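### 3.2 Course Platform and Flower-Arranging Task

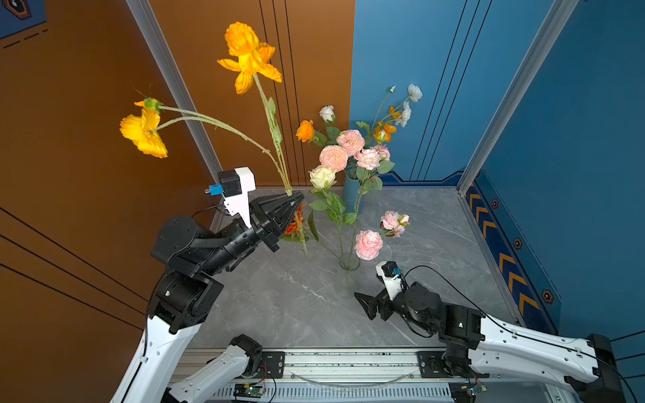
**Figure 2.** Two-arm station used for the flower-arranging task.

The capstone course at Humenitz enrolled 31 students, who were split into teams and given the same task, the same hardware, and one shared software package (Zorkis). Each team collected its own demonstrations by teleoperation and trained one policy on them. The pooled set holds 3306 episodes, of which 147 were removed for dropped frames or missing joint data. Both arms are mounted on a common rail, and each carries a camera at the wrist. Grasp height proved to be the main source of disagreement between teams. In Figure 2 the left gripper holds a bundle of yellow poppies by the stems, with the blooms fanned up and to the left, while the right gripper stays open over the marble. Teams that gripped closer to the blooms reported more failed insertions — the lower stems swung freely and missed the vase opening.

Grading used 5 trials per team. A trial was scored as a success if every stem in the bundle stood in the target vase when both arms returned to the rest pose. Partial insertions were logged but earned no credit. Teams could change the control rate and the camera exposure; the arm mounts were fixed for the whole term.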